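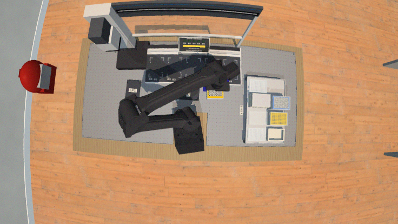
When will the Ikosbridge community garden open its new plots? The new plots open on the first Saturday after the water line passes inspection, and gardeners on the waiting list will get a call before then.

Ikosbridge Garden Club
Minutes, 14 May 2021

Chair: Yulan Jia
Notes: Hjalti Gunnlaugsson

Last month's minutes were approved with one fix (the seed swap was at Ellgate Hall, not the library).

1. New plots
Yulan walked us through the layout and it got a real cheer! We will have 16 new beds along the south fence, all with full sun until late afternoon. The waiting list is longer than that, so names will be taken in the order they signed up. Anyone who wants to share a bed with a neighbor should tell Hjalti, and sharing is very welcome.

2. Water
Zacharopoulos Plumbing has laid the pipe and will be back to fit the last two taps. Until then please keep filling from the tank by the shed and shut the valve all the way. It drips if you stop at the first click.

3. Plant sale
What a sale! We took in more than 300 dollars, and the tomatoes were gone before lunch. The Bravora peppers were the surprise hit, so we'll start two extra trays of them next spring. Leftover marigolds are on the bench by the gate, free to anyone. Agreed to spend 40 dollars of the money on hose repair parts and hold the rest for compost.

4. Compost
Bin two is ready to use and it smells wonderful, like a forest after rain. Bin three still needs turning. Please, no more corn cobs until fall, they take forever.

5. Slugs
Long and lively talk. Beer traps have fans, copper tape has fans, and going out at night with a flashlight has one very keen fan (Hjalti). No rule was made. Everyone is asked to skip the pellets, as dogs come through on the path.

6. Other business
Plot 17 has been given up and goes to the next name on the list. The wheelbarrow with the flat tire is at Yulan's house being fixed.

Next meeting at the picnic table, or in Ellgate Hall if it rains. Bring your own mug.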